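Fendwood Adult Learning
Household Skills, Part 2
Handout 4: Clearing and caring for a dark wooden table

What this session covers

Dark tables are the ones people complain about most. Crumbs, dust and scraps of paper show up on them from across the room, and so does every streak left by the cloth. In this session we deal with the living room table: how to clear it, how to clean the top, and what to do about trim, knobs and carved edges. Dining tables come in March with the rest of the kitchen work.

You will need two soft cotton cloths, a small dish or jar lid, a soft brush (a clean paintbrush is fine) and a bowl of lukewarm water with a drop of washing-up liquid. Polish is optional and comes at the end, if at all.

Clearing the top

Most people start wiping too early. A cloth pushed over a table with things still on it drags them along, and on a glossy finish even a tiny piece of metal can leave a line that will not polish out. Clear everything first.

Work in this order:

Paper and tissue. Pick up used tissues, receipts and folded scraps. Open folded scraps before binning them, as people write phone numbers and measurements on them. Before you lift a tissue, check whether anything is caught up in it. Small clips and screws are often thrown away this way.

Small metal parts. Lift them straight up. Do not sweep them to the edge with the side of your hand. Put them all in the dish and sort them later, somewhere else. If you don't know what a part belongs to, keep it for a month in a labelled envelope before throwing it out.

Everything else. Cups, remote controls, books and so on go back to their own places, or on a tray if you are short of time.

Look at the edges last. Things get pushed towards the ends of a table and stay there, half over the edge, and then drop into the rug. Parts that fall into a thick rug are easier to find with a torch held low than by feeling about with your hands.

Dusting and washing

Dust first with a dry cloth, folded into a pad. Go with the grain if you can see it. On a nearly black top you often can't, so go along the length of the table. Turn the pad when it looks grey.

If there are sticky marks, dip the second cloth in the bowl and wring it out until no more water comes. The cloth should feel damp and leave no drops behind. Wipe a small area, then dry it straight away with a clean part of the first cloth. Do not leave water standing in the joint between the top and the apron (the upright piece of wood that runs under the edge of the top).

To check for streaks, crouch until your eyes are just above the table and look towards the window. You will see marks that do not show from standing height.

Trim, emblems and knobs

Gold-coloured trim on furniture may be solid brass, plated metal or only paint, and it is hard to tell which by looking. Treat it all as paint unless you are sure. Use the dry brush for lines of trim and raised ornaments, and the damp cloth, very lightly, for plain round knobs. Metal polish is not recommended. It can take off a thin gold finish, and it leaves a white deposit in the corners of an ornament — this is slow work to remove.

Legs and lower shelf

Curved legs collect dust on the upper side of the curve. Run the cloth down from the top. The lower shelf is usually in shadow and gets forgotten, so do it each time as part of the same job. Lift the rug edge away from the feet if you are using a damp cloth.

How often

Dry dusting once a week is enough for most homes. A damp wipe is only needed when there are marks. Polish or wax two or three times a year at the most, as too much builds up into a dull layer that holds dust.

Practice task for next time

Choose one table at home. Clear it in the order given above and write down what you found, where on the table it was, and where it went. Allow some 27 minutes for the whole job, including the shelf. Bring your notes, and one of your cloths so that we can compare fabrics.

Further notes are in the course folder, page 147 onwards. Handout 9 covers glass and marble tops.
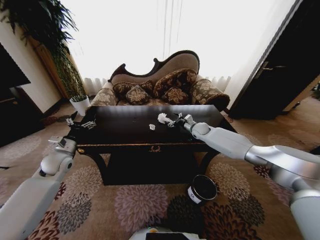 Fig. 1. Dark coffee table with gold trim; tissue, paper scrap and small metal parts still on the top.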